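Search this wiki Go Search

Gosero Hand Tool

The Gosero Hand Tool is a hand-held gripper made by the firm Istov for the recording of manual tasks. A person holds the tool and does ordinary work with it, for example moving test tubes between racks, and the recordings are later used to teach a robot arm the same work. The tool is sold alone, as a pair, or as part of the Gosero Bench Kit, which also contains laboratory items for practice.
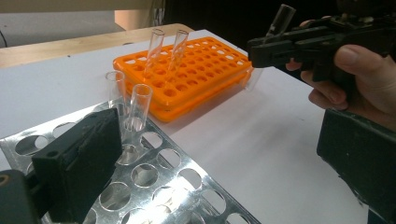

The name Gosero is used for the whole product family, but in most texts it means the hand tool. The robot-side version, which is mounted on an arm, is called Gosero R. Both versions close in the same manner and accept the same fingers, and this is the main idea of the system: a movement recorded by hand should be possible to repeat on the arm without large changes.

History

Istov was started in the town of Stakislow as a workshop for repair of laboratory equipment. Its first own product was a bench clamp for glassware. The work on a hand-held gripper began after a customer, the testing laboratory Solberg, asked for a simpler way to show a robot arm how to load sample racks. Until then the laboratory staff had programmed every position with a control panel, and each change of rack meant that the positions had to be entered again.

The first series of the tool had 65 pieces, and most of them went to Solberg and to technical schools in the region. These early tools had a stiff handle, and users complained of tired hands after a long session. The second series was presented in August of the following year. It had a softer return spring and a handle with more room for the thumb. Owners of the first series could send their tools to Stakislow and have the spring changed without cost — the handle, however, could not be replaced.

Construction

The tool consists of a body, a handle and two fingers which move toward each other in parallel. The hand of the user closes the fingers directly through a linkage, so there is no motor in the hand version. This keeps the weight low, and the user feels through the handle how hard an object is being held. The complete tool weighs 500 grams without the camera.

A camera is fastened to the body and looks forward over the fingers. Its view is wide, so that the fingers, the object and a good part of the table are recorded together. The opening of the fingers is measured separately by a sensor in the linkage and is saved in the same file as the video. The greatest opening is 80 millimeters.

The fingers are held by screws and can be changed by the user. Istov sells three types:

Flat fingers, for boxes, lids and general objects.
Grooved fingers, for tubes, pens and other round objects.
Soft fingers, for objects which can be damaged by pressure.

Fingers from the first series fit the second series, but the manual advises to repeat the calibration after each change.

Bench Kit

The Bench Kit is intended for laboratories and schools that want to begin with a known task before they record their own. It contains two hand tools, two test tube racks of different type, a set of glass tubes and a printed booklet with exercises. The racks differ on purpose in height and in hole size. A tube which stands firmly in one rack may lean a little in the other, and the recordings must include both cases.

Clear glass is considered a difficult material for systems that depend on a camera. The edges of a tube are weak in the image, and the glass takes reflections from whatever is near it, especially from a colored rack or a polished metal plate. The booklet therefore recommends to record the tube exercises under several kinds of light and to turn the racks between the recordings. Users who always keep a rack in the same place often find that the arm later works well in that place only.

Use

A normal session begins with calibration, in which the fingers are fully opened and fully closed. The user then records the task many times, each repetition as a separate file. For the exercise of moving one tube from rack to rack, the booklet suggests 300 repetitions. Movements should be calm and without stops in the air. If a tube is dropped, the file should be marked as failed and kept, as the software can use failed files for checking.

After the session the files are copied to a computer and prepared with the program that comes with the tool. The program removes files with poor tracking and shows the path of the tool as a line, which can be compared with the reach of the robot arm.

Reception

Solberg reported that new staff learned to record with the tool in one morning. Teachers at technical schools have praised the simple mechanics and the possibility to repair the tool with common screwdrivers. Criticism has been directed mostly at the software, which in its early versions lost the tracking over plain white tables, and at the price of the soft fingers, which wear out faster than the other types. Left-handed users have also noted that the release button is placed for the right thumb.

See also

Gosero R
Istov bench clamp
Parallel gripper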